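4.3 Recording attendance and pantry referrals in Pandosine

This section applies to school site coordinators and partner food pantry staff. Complete section 4.2 (Adding a student) first.

Before you start

You need a coordinator login, the student's Gernis case number, and a signed consent form dated within the current school year.

To open an absence follow-up:

1. Sign in and select Students, then Attendance.
2. Enter the case number. Do not search by last name alone. Siblings share a household record and the wrong child may open.
3. Check the Days Missed field. The system flags a student at 9 days.
4. Select New Follow-Up and choose a reason code from the list. If the family has given no reason, use code 40 (Not stated).
5. Enter the date of contact and your initials. Select Save.

Note: Free text in the Remarks field can be read by every partner agency. Put health details in the Restricted tab.

To add a pantry referral:

1. With the follow-up open, select Referrals, then Food.
2. Choose a pickup site. Grelow is the default. Change it to Hnatiuk if the family lives north of the rail line.
3. Enter household size, including adults.
4. Tick Delivery only if the family has no transportation.
5. Select Send. The status changes to Pending.

CAUTION: Selecting Send a second time creates a duplicate referral. If the status does not change, close the record and reopen it.

Closing a referral

The pantry closes the referral at pickup by entering code 37. Referrals still open at the end of June are archived and must be entered again in the fall.

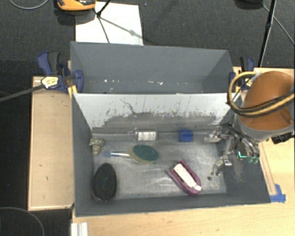 Figure 4-3. Open gray bin with small items.

Error messages

Consent expired: Upload a new form under Documents, then repeat the referral from step 1.

Site full: The pickup site has reached its limit of 153 households. Choose the other site or select Waitlist.

Record locked: Another user has the case open. Wait for that user to save, or ask Orysia Kostiuk at the Gernis office to release the lock.

Section last revised February 18, 2020. Send corrections to Beca Powell.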